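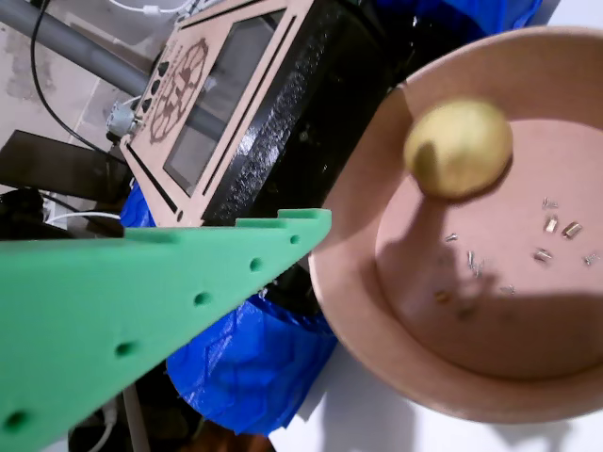
Firka Grinder Service – Frequently Asked Questions

Last updated Jan 17, 2019

The following answers apply to household coffee grinders sent to the Firka service center in Erkow. Owners of commercial grinders should consult the separate terms for trade customers, available from the Plotholm office.

Which grinders does the service center accept?

The center accepts all Firka household grinders and all models in the Jalali range, both electric and manual. Grinders by other makers are accepted for cleaning and inspection only. Replacement parts for those machines are not held in stock and will not be ordered on a customer's behalf.

How do I know whether the burrs need to be replaced?

Common signs are a rise in the amount of fine powder, a grinding time noticeably longer than when the machine was new, and the need to move to a finer setting every few weeks to obtain the same cup. Burrs that have met a stone or a screw among the beans may show chips along the cutting edge. Chipped burrs should be replaced without delay.

How long do burrs last?

The burrs fitted to the Jalali electric models have a rated life of 3000 double doses. The manual models use a harder burr rated at 4000. Light roasts are denser and wear the edges sooner, and customers who grind mainly light roasts should have the burrs inspected before the rated figure is reached. The rating is not a guarantee.

May I replace the burrs myself?

Yes. Burr sets for the Jalali range are sold with screws and a printed instruction sheet. Fitting a burr set at home does not affect the warranty on the motor or the housing, provided that the parts were supplied by Firka. Alignment problems caused by home fitting can be corrected at the service center for the standard inspection fee.

What should I do before sending a grinder in?

Please empty the hopper and run the machine until no more coffee comes out. Remove the hopper and the grounds drawer and wipe both with a dry cloth. Do not wash any part of the grinding chamber. Remove aftermarket accessories such as bellows, dosing funnels and non-standard lids; the center is not responsible for accessories left on the machine.

The power cord, if detachable, should stay at home. Scales and tampers sent by mistake are returned at the customer's expense.

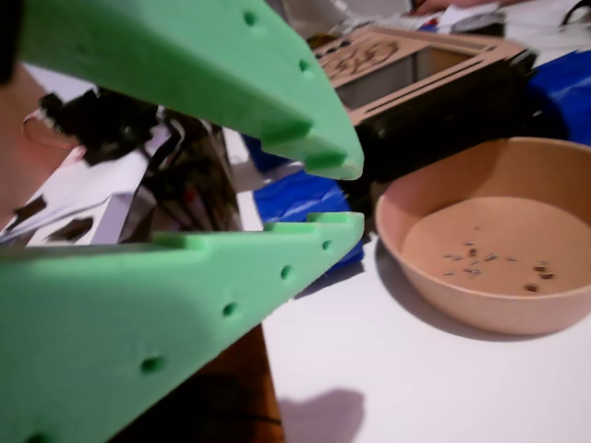

Green gripper fingers in the open position

How should the grinder be packed?

The original carton is preferred. Where it is no longer available, use a rigid box with at least 4 inches of padding on every side, and wrap the hopper separately. Newspaper is not suitable padding for electric models. Write the service number on the outside of the box and place a copy of the service form inside, on top of the packing material.

How do I obtain a service number?

A service number is issued when the request form is completed. The form asks for the model, the serial number, the place of purchase and a short description of the fault. The serial number is found on the underside of electric models and inside the catch cup on manual models. Boxes that arrive without a service number are set aside until the sender can be identified, and this may add considerably to the waiting time.

How long does a service take?

A standard service is completed within 11 working days of arrival in Erkow. The period does not include shipping in either direction, nor any time spent waiting for the customer to approve an estimate. The center closes for stocktaking during the first week of May, and those days are not counted.

What does a standard service include?

The grinder is taken apart, the chamber and burrs are brushed and vacuumed, and the burr carrier is checked for play. The machine is then put back together, aligned, and tested at a coarse, a medium and a fine setting with the center's own beans. A written report is returned with the grinder.

Will I be charged for an estimate?

An inspection fee applies to every grinder that is out of warranty. The fee is deducted from the final bill if the repair goes ahead. If the customer declines the repair, the grinder may be returned unrepaired or handed over for recycling – the choice must be marked on the service form.

What does the warranty cover?

The warranty covers faults in materials and assembly for household use by the original buyer. It does not cover worn burrs, damage from foreign objects, damage from water, or use in a café, office canteen or similar setting.

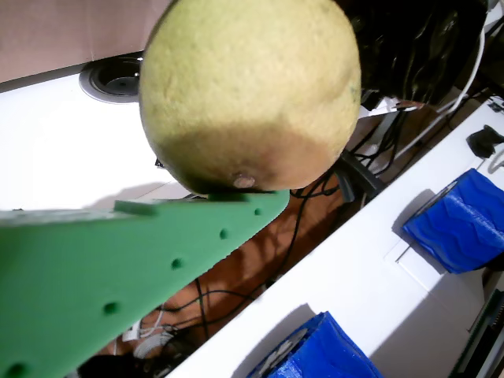

Grinding anything other than roasted coffee also ends the coverage. Rice, sold in some stores as a cleaning aid, is the most frequent cause of rejected claims on electric models. Spices, sugar and unroasted beans are treated in the same way. Grinder cleaning tablets made for household machines may be used, according to the directions on their package.

My grinder was a gift. Can I still make a claim?

A gift counts as an original purchase if the claim is made with the buyer's receipt. Secondhand machines are not covered, although they are welcome for paid service.

Why has the grind setting changed since my grinder came back?

New or freshly aligned burrs do not meet at exactly the same point on the dial as before. Begin at the middle of the range and adjust from there with the motor running. Espresso drinkers should expect to use several doses before the setting becomes stable, and may find that further small changes are needed over the next pound of coffee.

Is some noise normal after a service?

A faint chirp at the very finest settings is normal and indicates that the burrs are close to touching. Open the setting until the chirp stops. A steady scraping sound, or any smell of burning, is not normal. Switch the machine off, unplug it and contact the center with the service number from the report.

Can I bring my grinder in person?

The center in Erkow has a drop-off counter. A service number is still required. Repairs are not carried out while customers wait, and spare parts are not sold at the counter. The Plotholm office does not receive household machines, and parcels delivered there are refused.

Are parts available for discontinued models?

Burrs, hoppers and knobs are kept for most discontinued Jalali models. Motors and circuit boards are supplied only while stock remains. Customers are asked to include the serial number with any inquiry about parts, as several models were sold under the same name with different fittings.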